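Traltodport Adopts Common Rules for Hand-Held Gripper Work

The Traltodport technical training center has adopted a written code of practice for the use of hand-held grippers in robot learning work. The code takes effect in April and applies to all staff, trainees and visiting project teams who record manual tasks at the center's tables.

The document runs to 13 pages and replaces the separate instruction sheets that each project had kept until now. It was drafted over the winter by a working group with members from the center and from two partner firms, Ronamer and Constead. Drafts were sent out for comment twice, and the group received 186 written remarks. Most of these dealt with the condition of finger pads, the routing of cables and the length of working sessions.

"Our teams were already careful, but they were careful in different ways," said Edit Halász, who chaired the working group. "A recording made at one table should be made under the same conditions as a recording made at the next. That was the request we heard most often, and the code answers it in plain terms."

The code is divided into four parts: equipment checks, table layout, operator conduct and record keeping. Under the first part, the covering on each finger pad must be looked at before a session and its condition entered in the log. Frayed edges, creases and lifted tape are to be noted under separate headings. The operator and the session lead decide together whether a pad may stay in use or must be covered again.

The second part deals with the work surface. Objects are to be chosen from an approved list, which includes everyday household goods and children's items in plastic. Shiny and see-through objects may be used but must be marked as such in the log, so that later users of the recordings can find them or leave them out.

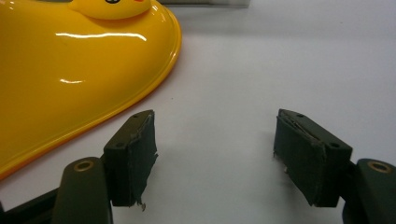
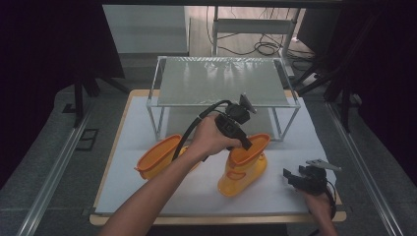

Gripper work at the table. First picture: open finger pads beside a yellow plastic object with a molded duck head. Second picture: an operator with a gripper in each hand and two plastic rain boots on the work surface.

Cables receive a section of their own. Where a gripper is wired, the operator must have enough slack to reach every object on the table without strain on the connector. A cable that comes to rest on an object during a task must be reported in the session notes – the recording is kept, and the reviewer decides how it is to be labeled.

Operator conduct is covered in the third part. Sessions are limited in length, and breaks are required between them. Operators may stop a task at any time without giving a reason, and an unfinished task is to be logged in the same way as a finished one.

The final part requires that a reviewer who took no part in the session check the log before the recordings are released. Halász said this step had been tested on 700 recordings from Segura, the center's household objects project, and that the wording was changed afterward to make the reviewer's duties clearer.

Printed copies of the code will be placed at each table. Teams with work already in progress may finish under their earlier instruction sheets, provided that the pad checks are carried out as the new code describes. Questions about the code should be addressed to the working group through the center's main office.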